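Lenberg Task Guide, Section 6: Doors, Handles and Keys

Applies to Lenberg software version 3. Last revised May 22, 2019.

6.1 What to expect

Customers ask us more about doors than about any other chore. A machine that can carry boxes into a storeroom is of little use if a person has to let it in each time. This section covers how to prepare a keyed interior door, how to record a person opening it with the hand-held grippers, and how to let the arm try it afterward.

Please read the limits before you plan work around this task. The arm can push a lever handle on most interior doors it has been shown. Using a key is much harder. The tip has to meet the keyway at the right angle, and a small error at the wrist becomes a large one at the lock. Treat keyed doors as a trial feature. Do not remove the person who opens the door today from your schedule.

6.2 Choosing the door

1. Pick an interior door with a lever handle. Round knobs are not supported in this version.
2. Check that the key turns freely by hand. Replace a worn key before you record anything.
3. Clear a space 100 cm deep in front of the door on the side you will work from.
4. Leave signs and notices where they are. The software should learn the door as it looks on a normal day.
5. Enter the door in the site list under its own name. Two doors with the same handle still need two entries.

Note: Glass panels next to a door cause more trouble than the door does. If the arm drifts to one side on its approach, see 6.5.

6.3 Recording the key task

1. Fit the marker cubes to both grippers and switch the grippers on.
2. Stand facing the door with both grippers held low, and start the recording from this position.
3. Pick up the key by its head. The teeth must stay clear of the finger.
4. Bring the key to the lock slowly. Keep the marker cube turned so that your forearm does not cover it.
5. Insert the key fully, pause, then turn it.
6. Press the lever down and open the door until the gap is wide enough to walk through.
7. Close the door, lock it, withdraw the key and stop the recording.
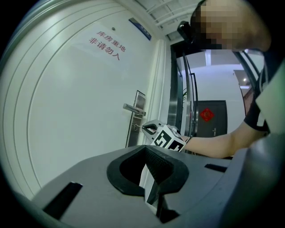

Key in the lock below the lever handle

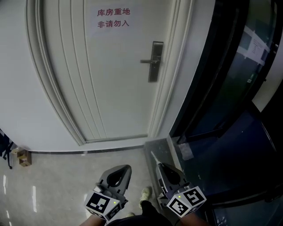
The closed door and both hand-held grippers
Photos: Ifigeneia Drakos / Lenberg

Repeat the steps until you have 75 good recordings for each door. Change where you stand a little between takes. Savvas Kontogiannis on our training desk suggests having two people share the work, as one person tends to settle into a single way of turning the wrist and the arm then copies it.

Discard a recording if:
- the key was dropped, even if you picked it up again
- someone walked between you and the door
- the key was forced

CAUTION: Never force the key. A bent key can break off in the lock.

CAUTION: Do not record on a fire exit or on any door that must stay free for people to leave.

6.4 Letting the arm try

1. Load the door entry and choose Slow.
2. Place the key in the Illow tray with the head toward the arm.
3. Stand to the handle side with the stop button in your hand.
4. Press Start. The arm makes up to 3 attempts and then backs away.
5. If all attempts fail, take the key out of the gripper before you reset.

An attempt counts as a success only if the door is open and the key is still in the gripper or in the lock. Write down every result, including the failed ones. The log form is in Appendix C.

Note: Someone must be present for every run. The Slow setting limits speed and does not limit how hard the arm can press at the end of its travel.

6.5 Common problems

Arm stops short of the lock. Recalibrate the wrist camera. Check for a light shining straight onto the lock plate.

Key touches the plate beside the keyway. Usually a loose finger pad. Tighten the pad and record 6 new takes before trying again.

Arm drifts toward a glass panel. Reflections are being read as open space. Cover the glass to handle height with plain paper for the first runs.

Lever goes down but the door stays shut. The arm is letting go too early. Add recordings in which you hold the lever down longer.

For doors with a closer, see Section 7.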